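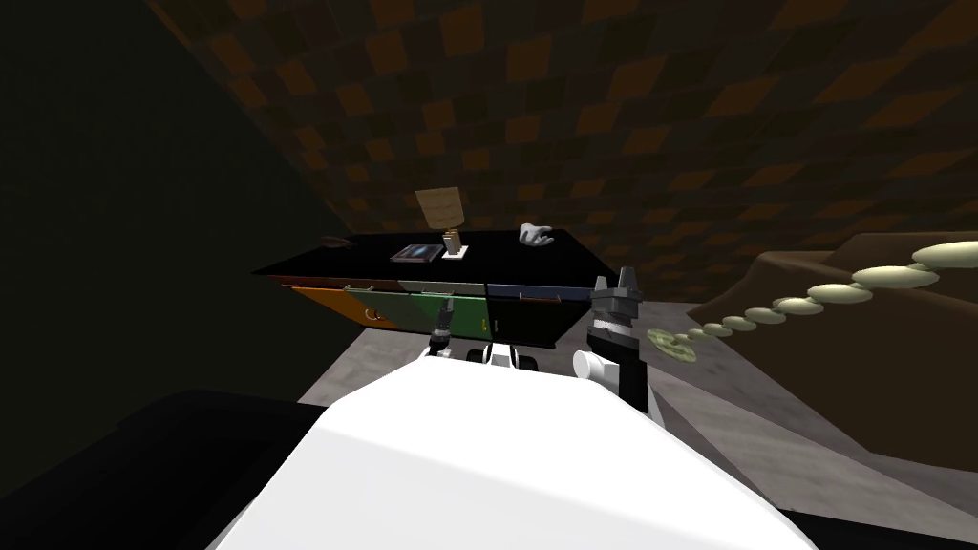

Gear & Software > Simulation > Demo Sets
2 min read

Drirnico Drawer Set, from Adik

Adik sells this as 1,594 teleoperated demos of a two-armed robot at a unit with three colored drawers, all of it rendered. You get joint states, gripper commands and the onboard view for each one. The license is per seat and runs until January.

I'm not sold yet. The listing says "varied rooms." In the 30 episodes I opened, the checkered wall and the string of discs came back every time. A policy could learn the wallpaper before it learns the drawers.
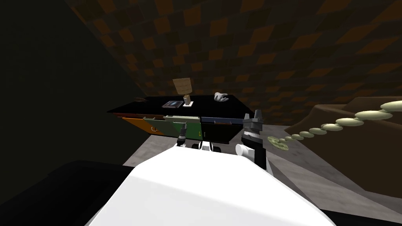
Right gripper near the front corner, with small items on the black top.

The arms are the better part. Commands line up with the motion, and Adik left the slow, clumsy approaches in — I'd rather have those than a cleaned-up set. The failure labels are another story. Only 244 episodes are marked failed, and the page never says who decided or how.

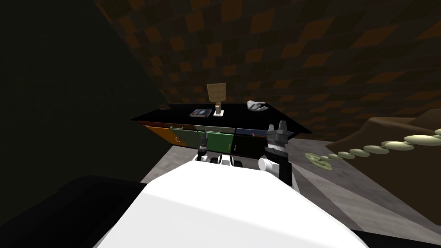 Loading took me around 8 minutes with the Cabrera reader. Gretard users will need to convert first, and the converter is sold separately. Ask for a sample before you pay, and ask for the held-out rooms too.

Comments (3)

gripfail: Same wall in mine. Support told me to "add color jitter."

mt_sims: Fine for pretraining. Wouldn't touch it for eval.

oldservo: Does the seat license cover a cluster?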